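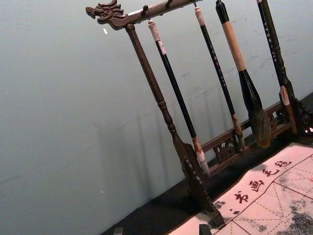
3.2 Hanging and the resting brush

Storage is the part of brush writing that gets the least space in handbooks, and for us it became the most absorbing part of the project. Learners will talk happily for an hour about ink and paper, then leave a brush lying in a saucer overnight. A hanging rack changes this, first of all by being pleasant to use. The one in our study room is dark turned wood with a carved dragon head at the end of its crossbar, and small metal hooks under the bar take the brushes. Several learners in the Flamstead group told us they hung up their brushes mainly to get another look at the dragon, and we were delighted to hear it. Guillot's notes for beginners treat ornament as a distraction. Our logs lean the other way: of 3,786 end-of-session entries, only 309 record a brush left off its hook.

A hanging brush keeps its tip pointing down, so that what water remains after rinsing moves away from the ferrule and the glue inside it. We asked learners to rinse, press the hairs gently to a point with two fingers, and hang. Small brushes gave no trouble. Large ones did, and the reason is simple enough: a full head carries far more water than a fine one, and it also hangs lower and wider, so it can brush against its neighbors if the hooks are close together.

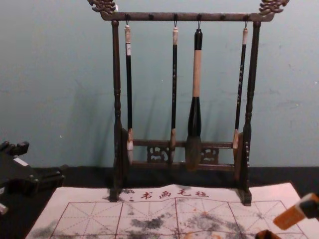
Figure 2. Brush rack with four brushes, the largest in the third position.

Placement therefore matters. Early on we let learners pick any hook they liked, and the thick brush wandered along the bar from session to session. Once it had a fixed place (Figure 2), the thin brushes followed almost without discussion, and people began reaching for them without looking up. Marchal's group at Trerneck saw the same habit form with a plain rack, which makes us think the fixed order does much of the work. We would love to see this tried with children.

The other half of the arrangement is the felt. We keep the rack's feet on the writing mat itself, at the back, which leaves the gridded area in front free for paper. The red lines are a real help in learning to center a character, and they show through thin practice paper well enough that several learners gave up folding their sheets into squares.

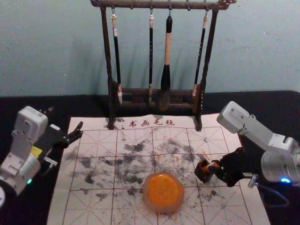 Farzad Farahani, reading a draft of this section, objected that a rack on the mat costs the writer depth, and that anyone working on a long scroll would want it moved to the side. He added that he hangs his own brushes over a sink for the first hour and brings them to the rack afterward. Both points are fair. Our learners worked on single sheets, and none of them asked for more room, but scroll work deserves its own trial.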